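Cable Storage at Grekent: A Note on the Sorting Day

The annual review of loose cables at the Grekent workroom was carried out in February. Readers of this blog will recall that the previous arrangement, a single deep drawer, had ceased to be satisfactory. Tamara Nedelcu's inventory recorded 192 leads of all kinds, and more than 15 of these could not be matched to any equipment on the premises.

It was agreed that every cable should be coiled before being put away, and that open baskets should replace the drawer. Lids were considered and rejected. Baskets with handle openings were preferred, as they are easily lifted down from the upper shelf.

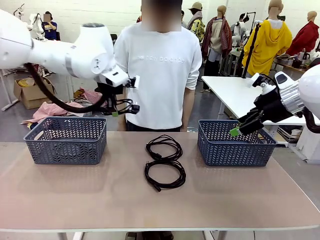 Two coiled black cables between the baskets on the work table.

Coils are to be kept loose enough that the lead is not bent sharply near the plug. Power leads and data leads will be stored separately, and each basket will carry a written label on its short side. Octavian Sima has kindly offered to prepare the labels.

Leads which remain unclaimed will be passed to the Fullholm store. Enquiries about a missing item should be made to Tamara before the end of the month.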